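Speaker notes: Open afternoon at the picking cell
Varnbridge site, main workshop talk, 3 pm group

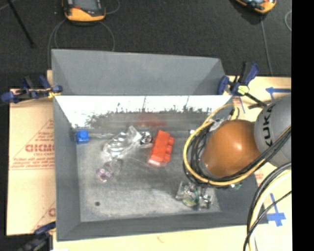
Slide 1. The arm at the mixed bin, with the blue and red blocks and the clear packet on the bin floor.

(Let people find a seat. The ones at the back will want to come forward, so wave them in, there's plenty of floor.)

Good afternoon, everybody, and thank you for coming all the way out to Varnbridge. I know the bus only goes as far as the roundabout and the rest is uphill, so I'm doubly grateful. My name is Afaf Boutros and I look after the picking cell, which you'll see running in a little while, once I've stopped talking.

I'll leave this slide up while I tell you what we do all day. We ask an arm to reach into a bin of odds and ends and take out one thing at a time. Put like that it sounds like a job for a toddler, and a toddler would beat us at it, I'm sorry to say! My niece came to the last open day and cleared a bin while the arm was still making up its mind.

(Pause. If there are children in, ask who would start with the red block and who would start with the blue one. Let them argue a bit.)

Now, the red block is a friendly sort of thing. It's got flat sides and a good strong colour. The little blue one is right up in the corner, and corners are awkward, because the arm has to come down close to two walls at once and it is a big, broad-shouldered thing. Those of you who have tried to get the last teaspoon out of a washing-up bowl with oven gloves on will know the feeling.

The clear packet is my favourite, and Ehsan Tabrizi's least favourite. Ehsan writes the part of the software that decides where to reach. You and I look at clear plastic and know it's there from the shine along the folds. To a camera, that shine can look like an edge, or a hole, or nothing much at all. The wall of the bin does it too – look at the bright band along the far side, with a smudge of red in it from the block. We had a week in March when the arm kept going politely for reflections, and Ehsan went very quiet.

(Don't go into the lighting here, it takes ten minutes and Brendan covers it at the bench.)

A word about the clamps, which people always ask me about. A bin that slides is a bin that isn't where the arm believes it to be, and when an arm this size leans on something, it slides. We tried rubber matting first, on the advice of Hanrahan, who do our fittings, and the matting was very good matting, but clamps are better. Brendan Lenihan buys them himself and gets cross if they're borrowed, so please don't touch!

(Drink of water. Check the clock. Should be ten past.)

How the demonstration will go. You'll come through in two groups, and Mohammed-Awal Mahama will take the first one. Stand behind the painted line, please, and keep bags and scarves on your side of it. The arm will make a try, lift, move across and let go, and then come back for the next. It will miss now and then. Please don't feel embarrassed on its behalf. We write the misses down as carefully as the rest, and they're usually what we talk about over tea.

Our last full run was 1,170 tries. We'd planned on 1,000, but Mohammed-Awal was enjoying himself and nobody had the heart to stop him. Out of that run came 3 changes to the way the arm comes down near a wall, and I'd say the second of them has made the most difference – it now tilts a little before it goes in, where it used to drop straight down like a bucket into a well.

(If anyone asks about jobs: say what I said last time. Our partners at Furkent sort returned goods by hand, and the people who do it have told us which bits they'd gladly give away. The sharp bits and the sticky bits, mostly. Don't promise anything on Furkent's behalf.)

(If anyone asks what it costs: send them to Cillian Ó Dubhghaill, by the door, in the green jumper.)

Right, that's enough from me. There's tea in the Gruko room at 4, and the flapjacks with the paper flag in them are the ones without nuts. First group to Mohammed-Awal, please, and if the second group would like to stay put, I'll take questions until he waves.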